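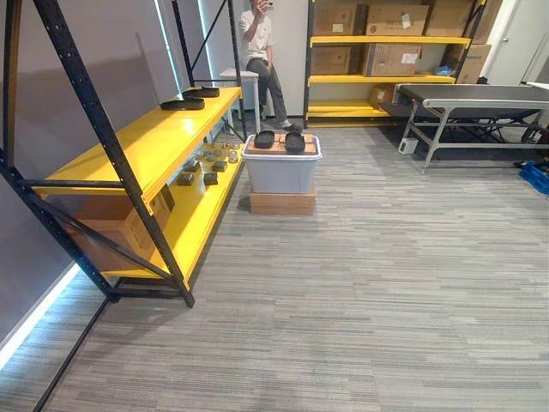 Attachment 1: storage room, black shelving unit on the left, bin with slippers on the lid

Ticket: Storage room shelving, upper shelf sways when loaded
Location: Tilimbridge, ground floor storage
Opened by: Mansa Addo
Opened: February 2, 2018
Priority: Normal
Status: Closed

Problem as reported

The tall black unit with the yellow shelves moves side to side when anything is put on or taken off the upper shelf. It started after we shifted the unit in January to get at the wall behind it. Before that it was steady. If you push the upright nearest the door with one hand, the top travels far enough to see. The small glass jars on the lower shelf knock against each other when this happens.

The unit is a Clavley, bought secondhand, no manual. I don't know the load rating.

What I tried before opening the ticket

Tightened every bolt I could reach from the front. No change.
Put folded card under the front foot on the door side. Slightly better for a day, then the same as before. Card has gone flat.
Took the heavy things off the upper shelf. It still moves.

I've kept the upper shelf nearly clear while this is open. The slippers that don't have a place yet are on top of the plastic bin in the middle of the floor. I put the bin up on a cardboard box so I don't have to bend down so far.

Reply 1, Dursun Facilities

Thanks for the photo. Please check the following and write back with what you find.

1. Diagonal braces. Are they bolted at both ends, and is there any play where they meet the upright?
2. Feet. Are all four still fitted? On carpet a missing foot is easy to overlook.
3. Depth of the upper shelf from front to back, and the distance between the uprights on the short side.
4. Is the unit fixed to the wall anywhere?

Please don't put anything heavy back up there until this is sorted out. The jars should come off too if they are knocking together.

Reply 2, Mansa Addo

Braces: one is loose at the back. The bolt is in the hole but the nut is gone. I had missed it because you can't see that end without a flashlight.
Feet: three. The back one on the door side is missing.
Depth of shelf 34 cm. Uprights measure the same at top and bottom.
Wall: not fixed. There is an old bracket on the unit with nothing in it.

Jars are in a tray on the floor for now, with the dark blocks that were next to them.

Reply 3, Dursun Facilities

That explains the movement. With the brace loose at one end, the back has very little to stop it leaning. Replacement nut and foot are standard Ernine parts and we have both in the van stock. We will also put one screw through the old bracket into the wall.

Please have the unit empty and the floor in front of it clear. Allow 30 minutes.

Update, Mansa Addo

Emptied both shelves and moved the bin out to the hallway. Found the missing foot under the carpet edge, cracked through, so the new one is still needed.

Work done

Fitted nut and washer to rear brace, tightened both ends.
Fitted new foot, back corner, door side.
Leveled unit. Removed folded card.
Fixed bracket to wall, one screw.
Push test at top of upright: no visible movement.

Note from Mansa Addo before closing

Loaded it again the same afternoon, heavier boxes on the lower shelf and light things only on the upper one. Jars are back and they don't rattle. The slippers are going on the upper shelf once I have wiped it down. OK to close.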